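Visit report: Ilanberg gripper lab, 27 February 2024

The Plelta bench was set up for a comparison of two grippers on kitchen tasks. Both ran on the same Kovum controller, with finger force capped at 40 N. Each gripper was allotted 18 attempts per object.
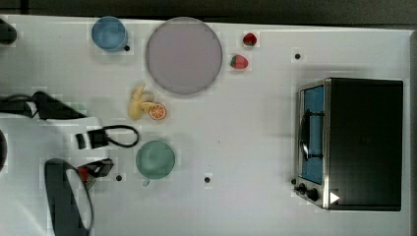

Test table with cups, plate, toy fruit and toaster oven.

The Erdem gripper has the wider opening and handles cup rims well. Its fingers are thick, and flat items are harder for it. The second gripper closes more slowly but needs less clearance at the table surface. Cable routing is a weak point on both. We asked for strain relief at the wrist connector, and a revised bracket is planned for September.

Bottle picks were run from a plate. The wrist camera has a short working distance, and the fingers take up part of its view.
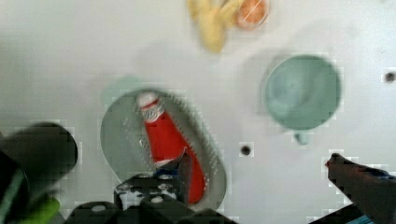 How often are the finger pads replaced?
The lab changes them every 4000 cycles, or sooner if the grip force readings start to drift.

Pads for the two grippers are not interchangeable. We have requested a spare set of each.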